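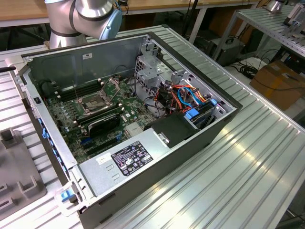
Bakstead wants it on record that a 6-32 is the worst machine screw ever made, that the root is too thin for the size of the thread, and that anyone who has snapped a 6-32 tap in a blind hole will say the same. Written in pencil under my last entry, with two underlines. I agree with nearly all of it! But we have to live with them, so I went ahead with the thread job anyway.

11/24/19

Thread sorting, second go. Aim: get the mixed bin into labeled drawers, by thread first and head second, and end up with a test that anyone at the bench can do by hand in a few seconds without hunting for the gauge.

Started with the plain facts, so they're all in one place.

6-32 UNC: major diameter .138 in, 32 threads to the inch, so the pitch works out at 0.794 mm.
M3 x 0.5: 3 mm, pitch 0.5 mm.
M3.5 x 0.6: the nuisance. Nearly the same diameter as a 6-32, quite different pitch. Came to us in the boxes of electrical hardware from Olwood.
4-40 UNC: .112 in, 40 to the inch. Connector jackscrews, mostly.
M2.5 x 0.45: smaller again, easy to pick out once you have a few side by side.

All of them have a 60 degree thread angle, which I knew and had never really thought about. It means the shape of the groove is no help at all in telling inch from metric. You're looking at spacing and diameter and nothing else. (The old British Association screws are the odd ones, 47 1/2 degrees with rounded crests. There's a tobacco tin of those from the Flekham clear-out and they are beautiful little things. Leave them in the tin, please.)

The crest test. Hold a known screw against the unknown one, threads facing, and tip them toward the window. If the pitches match, the two sets of threads mesh and the light goes out all the way along. If they don't, you get one or two threads seated and then a wedge of daylight. I love this test. It needs no tools, it works on a screw with a chewed head, and it gets quicker the longer the screw is. On anything under four threads long it's hopeless and you need the calipers.

Made up a card of reference screws for it, one of each, pushed through a strip of leather so they stand up. Hangs on the nail by the vise. Cardboard would have done, but the leather grips the shank and they don't walk out.

Diameter check. A drilled plate is faster than calipers once you've got a handful to get through. I drilled mine in scrap aluminum, with the 135 degree split points, and they started exactly where I put them with hardly any wander. The old 118s skate all over the place on that stuff unless it's center punched properly. Deburr both sides or the plate lies to you. My first one did: a ring of burr left in the 3.2 mm hole was holding back perfectly good M3s and I had a little pile of "mystery" screws before I caught on.

Order that worked best:
1. Magnet through the bin. Brass and stainless stay behind, more or less. Some of the stainless is slightly magnetic after cold forming, so don't trust it completely.
2. Wood and sheet metal screws out by eye.
3. Drilled plate for diameter.
4. Crest test against the card for pitch.
5. Nut to confirm, if it's going in a drawer that matters.

Step 5 needs fingers only. A 6-32 nut will start on an M3.5 and go on for a turn or so before it binds, and if you have a driver in your hand at that moment you will push through and wreck both.

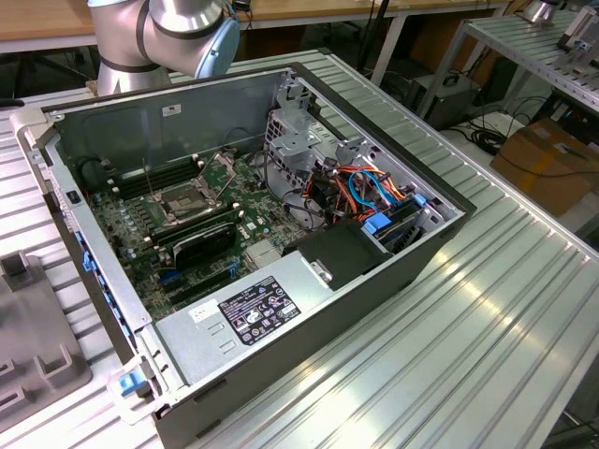
The other direction is sneakier. Put an M3 into a 6-32 hole and it simply drops in and wobbles, which you notice. Put a 6-32 into an M3 hole and it bites, feels a bit stiff, and goes on cutting its own way down in soft metal. After that the hole is neither one thing nor the other. My rule from now on is two full turns by finger before a driver touches it. Turning it backward first until it clicks into the start of the thread helps a lot too, in metal as much as in plastic.

Heads and drives. I'd meant to leave this for April, when the new drawers are due, but I got carried away. Phillips and JIS look the same from a yard off and they are not the same. The JIS recess has straighter walls and a squarer bottom, and a Phillips driver rides up out of it. A lot of them have a single dimple punched on the head, which is a great help, but plenty of makers leave it off. A JIS driver fits a Phillips recess nicely, so I've moved the JIS set to the front of the rack and the Phillips ones behind. Try it for a while before moving them back!

Also: Pozidriv has the four faint extra lines between the arms of the cross. Those go in the bottom row of drawers with the furniture hardware.

Threadlocker residue. Blue crumbs in the threads make the crest test read wrong, you get false daylight. A stiff brass brush clears it. I soaked a batch in acetone for 30 minutes as well and it made the crumbs softer but didn't shift them without brushing. Heat would probably do it better. Not tried.

Drawers. Labels are done as thread, then length in the unit the thread belongs to. So 6-32 x 1/4 and M3 x 6, and never 6-32 x 6 mm, even though that's what the calipers happen to be set to. Length is measured from under the head, except for countersunk, where it's the whole thing. I've drawn both on the inside of the cabinet door. Inch drawers have a red dot, metric have none.

The Subramaniam catalog is on the shelf above, all 188 pages of it, and it's the best thing on fasteners we own. The tables at the back give tap drill sizes at different percentages of thread. I'd always drilled a #36 for 6-32 without thinking. Going up to a #33 gives a bit less engagement and the tap turns so much more easily that I don't know why I ever did it the other way. In thick steel I'll use the #33 every time. In thin sheet keep to the #36, there's little enough thread in there already. Bakstead, have a go with the #33 and see whether it changes your opinion of the poor 6-32.

Still to do:
Find a home for the thumbscrews, they don't fit the shallow drawers.
4-40 standoffs, male-female, mixed lengths. In a jar for now.
Second reference card for the bench by the door.
Look up what the fine-thread black ones from Flekham are. Diameter says 6, pitch says 40, so 6-40 UNF if I believe it, but I've never met one here before and I want to try a proper nut on it first.
Order more red dots.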